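When a takedown notice lands on a small publisher

Kevlow is a small e-book distributor. It carries 3253 titles, most of them out-of-print technical manuals, regional histories and translations that the original publishers let go years ago. In the twelve months before this interview, which took place in January 2021, it received 398 copyright takedown notices. The person who answers them agreed to talk about the work on the condition that no name be used, as several disputes are still open.

"People assume we must be pirates if we get that many," the rights manager said. "We have a signed license or a public domain worksheet for every book in the catalog. The worksheet is four pages. I can pull one up in a minute."

Most of the notices came from two senders. One is Fusard, a monitoring firm that searches the web for its clients' titles and sends notices by e-mail. The other is Lepik, which does the same kind of work for textbook publishers. The rights manager said neither appears to have a person read the match before the notice goes out.

"We carry a 1911 handbook on surveying. A client of theirs has a modern book with the same two-word title. Different author, different century. I've had 11 notices on that one handbook. Each time I send the same reply, and each time it gets closed without a word, and then a new one shows up."

Kevlow doesn't run its own servers. Its files sit with a hosting company, Pliltero, and that is where the trouble usually starts. A notice sent under section 512 of the Copyright Act goes to the host. The host wants to keep its safe harbor, so it takes the file down first. Kevlow can then file a counter-notice. If the sender doesn't go to court, the file is supposed to go back up no sooner than 10 and no later than 14 business days after the host gets the counter-notice.

"Two or three weeks is a long time for a book that a class has been assigned," the rights manager said. "We've had a teacher write to us on a Monday asking where the reading went. I had no good answer for her."

Asked why Kevlow doesn't sue over the false notices, the rights manager laughed. The statute does allow a claim against anyone who knowingly misrepresents that material is infringing. The hard word is "knowingly." Courts have looked at what the sender believed, and a sender that relied on a matching program can say it believed the program.

"Our lawyer gave us a quote of $3000 just to write up whether we had a case. For a book that earns maybe forty dollars a year. So no."

The new small claims board that Congress put into the year-end spending bill might change that. The CASE Act, signed at the end of December, sets up a board inside the Copyright Office that can hear smaller disputes, and claims about false notices are on the list of things it can hear. The board isn't running yet, and either side can be kept out of it if the respondent opts out.

"I've read it twice," the rights manager said. "I think the big senders will opt out. Maybe one won't, and then we'd learn something. But it works the other way too – somebody can bring us in front of it, and we would have to decide quickly if we want to be there."

Translations are the part of the job that takes the most time. An old text may be free for anyone to use while the translation of it is not, and a foreword can have its own owner again. Kevlow turned down a large batch of philosophy and military classics last year over the forewords alone.

"We could have cut them out. But then you have a scanned book with page numbers starting at 31 and readers write in to complain."

What would help? The rights manager wants the sender of a notice to give the ISBN or registration number of the work, along with the title. Notices now often carry a title and a link and little else. A second request is for hosts to wait one business day before removing anything from an account that has won earlier counter-notices. Pliltero has said it will look at that. It made no promise.

"I don't want the system gone. We've sent notices ourselves. Somebody was selling our cleaned-up scans with our corrections still in them. It came down the same afternoon, and I was glad."

The surveying handbook was back online at the time of the interview. 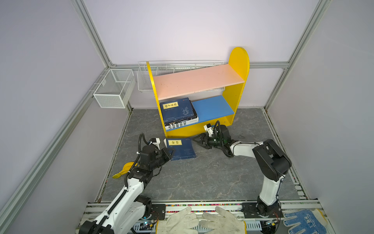 Books on a blue shelf, with 孙子兵法 on top of the stack.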